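Farnley Home Blood Pressure Monitor, upper arm, with memory

Price: $36. Cuff, four AA batteries and a cloth pouch included.

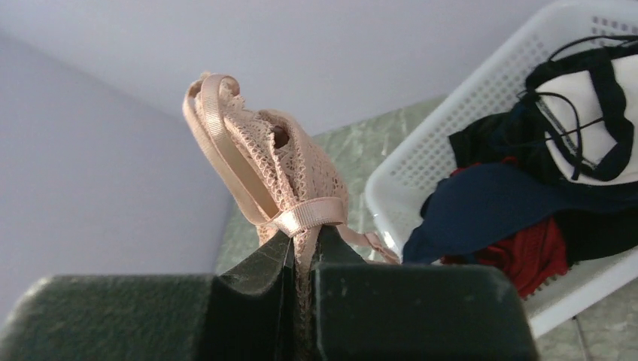
I run a small mail-order shelf of health gear, and I'm hard to please when it comes to anything that promises "peace of mind." A blood pressure monitor gives you two numbers and a pulse. What you do with them is between you and whoever treats you.

The Farnley does the basic job. You wrap the cuff on a bare upper arm, sit still for 5 minutes, press the button, and wait. It stores up to 500 readings, which is more than anyone I know will ever look at. The maker also talks up a "wellness score." I have asked twice how that score is worked out and got a brochure back both times. Ignore it.

The cuff matters more than the screen. One that is too small will read high, and plenty of people have been scared by a bad fit. Measure your arm before you order. The large cuff is sold separately, and I think it should come in the box.

I also carry the Astari wrist model, mostly for people who can't manage an arm cuff. I don't love it. Wrist units are fussy about how you hold your arm, and the Astari's manual spends one line on that and two pages on its phone app.

The app for the Farnley is optional - skip it if you don't want your readings sitting on some company's computer. A pencil and a notebook work fine, and your doctor can read them.

Item no. 877. Unopened cuffs can be returned.

Comments

Wilson Arboleda: Mine read higher than the one at the clinic. Took it in with me and the nurse said my cuff was too loose. Better now.

Jhair Guzmán: Agree on the score. Mine went down after a nap?

Shahab Najafi: Does the large cuff from the older Farnley fit this one? The plug looks the same but I don't want to guess.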